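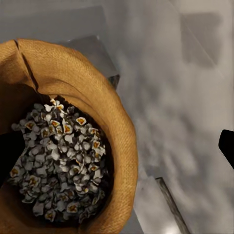

Ticket 959 - Faterlow unit, heat pump short cycling and dripping indoors
Status: open, waiting on part
Logged by: Libor Kratochvíl, service desk
Tech: Kazimír Sýkora
Opened: March 23, 2023

Customer report (phone)
Split system in the lounge runs for a couple of minutes, stops, starts again. All night. Water coming off the left end of the indoor head onto the skirting. She's had a towel down. Remote shows no error. Filters washed at Christmas, she thinks. Breaker not tripped. Unit is a Skallonau wall split, put in by the previous owners, no paperwork. Wants to know if it's safe to leave on. Told her switch it off at the isolator till we get there.

Parking note: visitor bays only, don't use the loading dock, we got a ticket there last time. Buzz 9 at the gate. Lift was out, use the stairs on the bin side.

Visit 1 - Kazimír
On site, isolator off as asked. Pulled the front cover. Filters grey but not shocking, rinsed them anyway and left them in the laundry tub. Coil has a mat of fluff along the top third where the filter doesn't seat properly, one clip is snapped. Drain pan full to the lip. Poured a cup of water in, nothing moving at the outlet outside. So that's the drip sorted as to cause, blocked drain.

Put the wet vac on the outside end of the drain line, taped up with a rag. Took a few goes. Big slug of slime then it ran clear. Second cup of water went straight through. Flushed with the tablet cleaner. Fall on the pipe is poor where it goes behind the downpipe, someone has cable-tied it and it sags between the ties. Added 2 saddles to lift it. Should be redone properly one day, customer told.

Powered up. Ran fine on cool to start with, then cut out. Outdoor fan stopped, compressor stopped, indoor fan kept going. Back on by itself a few min later. Did it again. So the cycling is a seperate fault and not the float switch like I figured on the way over (there isn't one fitted).

Checked so far:
Supply voltage at outdoor unit - good, steady under load
Terminals - one a bit loose on the interconnect, nipped up, no change
Outdoor coil - dirty on the back, hosed, no change
Run capacitor - tested in spec
Pressures - normal while running, no sign of low gas
Coil sensor - in its pocket, reads right in ice water
Room sensor - jumps around. Steady, then drops out, then steady again. Wiggled the lead and it got worse.

Pretty sure it's the room sensor or the plug end of it. Plug has a green tinge, probably from the water getting across. Cleaned it with contact spray and reseated, ran 50 min without a stop, then stopped. So better, not fixed.
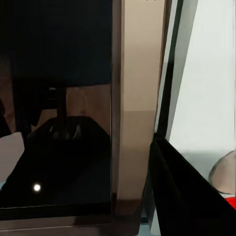
Airflow was the other thing I looked at as the head blows on the swing setting and the customer reckons it's always colder on one side of the room. Left hand louvre motor is stuck, vane doesn't move past halfway. Could be the same water. Freed it by hand and it sweeps now but it's noisy, will want a new one before next summer. Needed to see the vane while I had the remote and didn't want to be up and down the ladder, so had a look round for something shiny. There's a big glossy black panel in there, reflects the room like a dim mirror, but too dark to pick out a white vane moving, gave up and used the torch and the ladder. Anyway it's on the quote as optional.

Left the unit running on fan only. Told customer she can use cool if she needs it but it may cut out, no harm done if it does. If it drips again, isolator off and ring us. Put filters back, taped the broken clip as a temporary.

Parts wanted
Room sensor with lead and plug, Skallonau, small white plug NOT the grey one
Filter clip, left
Louvre motor, left (optional, price only)

Desk notes - Libor
Rang Huang for the sensor. They have the grey plug version in stock, white one has to come up from their other warehouse. Asked if the plug can be swapped across, bloke said people do it but they won't warranty it. Ordered the white.

Bakano had the louvre motor and the clip on the shelf, got both. Clip comes as a pair so there'll be a spare, please put it in the van and not on my desk.

Customer rang back. No drip overnight. Cut out a few times on cool. Wants to know why the drain wasn't picked up by whoever did the filters last. Explained filters and drain are different jobs. She was fine about it. Has said yes to the louvre motor now so take it off optional.

Kazimír - need model number off the outdoor plate please, the photo you sent is all glare and I can't read the last bit. Huang want it before they'll dispatch.

Reply, Kazimír: plate is sunburnt, couldn't read it in person either. Try the sticker inside the terminal cover, will grab it when I'm passing tomorow. Tell them it's the same sensor across that range.

Libor: told them. They still want it. Ticket on hold till number comes in.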